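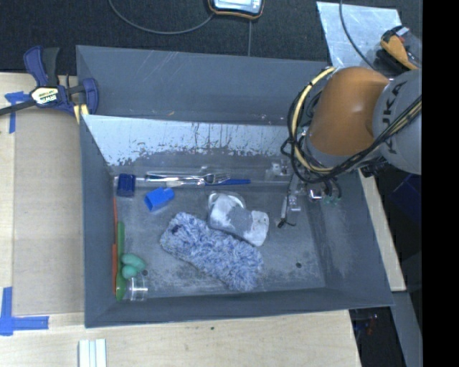
Why does stainless steel rust in ordinary kitchen use?

The thin chromium oxide film that protects it breaks down at certain points, most often where salty water sits on the surface for hours, and the steel under the film then corrodes at those points only.

# MAT 3810 - Unit 6: Stainless steels for flatware and kitchen tools

Instructor: Orlando Guzmán

Read these notes before the lab. Section 6.5 replaces the version handed out in June, which had the two potentials in the crevice discussion reversed.

## 6.1 The passive film

Iron by itself forms an oxide that is porous and poorly attached. Water and oxygen pass through it and the metal continues to corrode. When enough chromium is dissolved in the iron, the first oxide to form on the surface is rich in chromium, is a few nanometers thick, and adheres well. The usual lower limit for calling a steel stainless is 10.5 percent chromium by mass.

Three points are often confused on the exam:

- The film is not a coating applied at the factory. It forms from the alloy itself whenever oxygen or another oxidizer can reach a clean surface.
- A scratch through the film repairs itself in air or in aerated water, usually very fast. A scratch on a plated or painted part does not.
- Chromium must be in solid solution to help. Chromium tied up as carbide is lost to the film.

The third point explains most of the difference between knife steels and fork steels. See 6.3.

## 6.2 The families used in the kitchen

**Austenitic.** Chromium and nickel, low carbon. The grade called 18/10 or 18/8 in retail is normally a type 304 composition. The numbers are nominal chromium and nickel. In the annealed state it is nonmagnetic, although cold work at a bend or a stamped edge can produce enough martensite to attract a magnet weakly. It cannot be hardened by heat treatment.

**Ferritic.** Chromium with little or no nickel, low carbon. Retail name 18/0, typically type 430. Magnetic. Cheaper than 304 and somewhat less resistant to pitting. It cannot be usefully hardened by heat treatment either.

**Martensitic.** Chromium with higher carbon, typically type 420 or 440. Magnetic. Can be quenched and tempered to hold an edge. Least resistant of the three.

Ferritic and martensitic grades both fall in the 400 series. The series number therefore says nothing about whether a part can be hardened, and students who write "400 series, so a knife steel" will lose the point.

A magnet test separates annealed austenitic steel from the other two families. It does not separate ferritic from martensitic, and it is not a test of whether steel is stainless.

## 6.3 Carbon, heat treatment and lost chromium

To harden a martensitic blade, the maker heats it until the structure is austenite and a good part of the carbide has dissolved. The blade is then quenched. Carbon is trapped in the lattice and the steel becomes hard and brittle. Tempering returns some toughness.

Corrosion resistance depends on each step:

1. If the hardening temperature is too low, large chromium carbides remain and the matrix around them is short of chromium.
2. If the quench is too slow, carbides form at grain boundaries during cooling.
3. If the tempering temperature is too high, fine chromium carbides form throughout the matrix. Resistance drops sharply even though the blade may look identical.

Low tempering temperatures are preferred for table knives, and some toughness is given up in return. A one-piece knife that rusts in a set where the forks and spoons do not is usually behaving as its composition predicts. The knife is martensitic and the other pieces are austenitic or ferritic.

The same chemistry appears in welded 304. Metal next to the weld spends time in the range where chromium carbide forms at grain boundaries. The result is called sensitization, and the remedy is to use a low-carbon grade (304L) or a stabilized grade. Pot handles fixed by spot welds are the common kitchen case. The welds are small and cool quickly, so the effect is slight in most products.

## 6.4 Pitting

Pitting begins where the film is weak and chloride is present. Manganese sulfide inclusions are the best known starting sites. Once a pit has formed, three things happen inside it:

- Metal dissolves, and the solution in the pit becomes concentrated in metal ions.
- Chloride moves in from outside to balance the charge.
- The metal ions react with water and the solution becomes acid.

The acid, chloride-rich solution prevents the film from forming again, and the pit grows. The large passive surface outside acts as the cathode, the small pit as the anode. Because the anode is small, the current density there is high. This is why a pit can be deep while the rest of the part shows no attack.

A common ranking number is the pitting resistance equivalent:

 PREN = %Cr + 3.3 × %Mo + 16 × %N

Type 304 comes out near 18 to 20. Type 316, with molybdenum, comes out a few units higher. The number ranks alloys of similar structure and finish. It does not predict a lifetime, and it should not be used to compare a quenched blade with an annealed spoon, for the reason given in 6.3.

Surface finish matters as much as a small change in alloy. A mirror polish gives fewer sites where salt can lodge. A coarse brushed finish holds deposits in the grooves - worse when the grooves run horizontally on a part that dries upright.

## 6.5 Crevices

A crevice is a gap wide enough to admit water and narrow enough to keep it from mixing with the bulk. Oxygen in the gap is used up by the slow passive current and is not replaced. The crevice becomes the anode and its potential, measured locally, lies below that of the open surface, which stays well supplied with oxygen and acts as the cathode. After that the chemistry is the same as in a pit.

Typical crevices:

- the joint between a metal shank and a molded handle
- the seam of a hollow-handled knife
- under a rivet head
- the contact line between two pieces nested together while wet
- under a dried food deposit

Crevice attack starts at a lower temperature and a lower chloride level than pitting on an open surface of the same alloy. A tool with an excellent steel and a poor joint will generally fail at the joint.

Molded handles raise a second question, that of thermal expansion. Most handle plastics expand several times more than steel for the same rise in temperature. Repeated wash cycles work the joint open, and the crevice gets longer with use. Designers reduce the effect with a keyed or perforated tang, or by molding a softer material over a rigid core.

## 6.6 Contact with other metals

When two metals touch in a conducting solution, the less noble one corrodes faster than it would alone. Passive stainless steel is fairly noble. In contact with aluminum, the aluminum suffers. In contact with silver plate, the stainless may suffer if its film is already under attack.

The area ratio controls the rate. A small piece of aluminum touching a large area of stainless is attacked strongly. The reverse arrangement is mild.

Rust spots on good flatware are not always from the flatware. Particles of carbon steel from a worn rack, a can lid or steel wool settle on the surface, rust, and leave a brown stain. Such stains wipe off with a mild acid cleaner, and the surface under them is usually sound. If a pit can be felt with a fingernail or seen under the stereo microscope after cleaning, the attack is in the part itself.

## 6.7 Case comparison

The set problem uses four table knives from the teaching collection. They are labeled by maker.

| Sample | Family | Construction | Finish |
|---|---|---|---|
| Prisov | Martensitic | One piece | Mirror |
| Gimus | Martensitic | One piece | Brushed |
| Jääskeläinen | Martensitic blade, austenitic handle | Hollow handle, brazed | Mirror |
| Larnus | Ferritic | One piece, not hardened | Mirror |

Predict the location of first attack for each before the lab. State the mechanism by name (pitting, crevice, galvanic) and give one sentence of support. For the Jääskeläinen sample, consider the braze alloy as a third metal.

The Larnus knife is expected to perform well in salt and poorly in cutting. Discuss whether this is a reasonable choice for a butter knife.

## 6.8 Lab procedure

Each group receives one knife and one coupon of annealed 304.

1. Degrease both parts with detergent, rinse with deionized water, and rinse again with ethanol. Dry in air.
2. Examine under the stereo microscope. Sketch existing scratches and marks so that they are not reported later as corrosion.
3. Place 40 mL of the prepared sodium chloride solution in the tall cell. Immerse the knife tip and the coupon in separate cells.
4. Loop a rubber band once around each part below the water line. The band is the artificial crevice.
5. Hold the water bath at 50 °C and leave overnight. The bath has its own cutoff - do not adjust it.
6. Remove, rinse, and examine again. Record open-surface attack and attack under the band separately.

Do not scrub the parts before the second examination. Loose corrosion product shows where a pit mouth is and is easily lost.

Wear eye protection while handling ethanol. Knives are carried in the tray, point down.

## 6.9 Problems

**6-1.** A steel contains 13 percent chromium in total. After a poor heat treatment, 3 percentage points are tied up in carbide. Would you expect a stable passive film on the matrix? Use the limit in 6.1.

**6-2.** Two spoons of the same alloy are left wet overnight, one nested inside the other. Sketch the anode and cathode regions on each.

**6-3.** A retailer states that a knife is "nonmagnetic and fully hardened by quenching." Explain why the statement is unlikely to be true for any grade in 6.2.

**6-4.** Compute PREN for 17 percent Cr, 2.1 percent Mo, 0.05 percent N. Repeat without the molybdenum.

**6-5.** Salt is added to cold water in a stainless pot and settles on the base. Explain why this is harder on the pot than adding the same salt to boiling water and stirring.

Written answers are due Fri 2 August at the start of lab. Sketches for 6-2 may be done by hand.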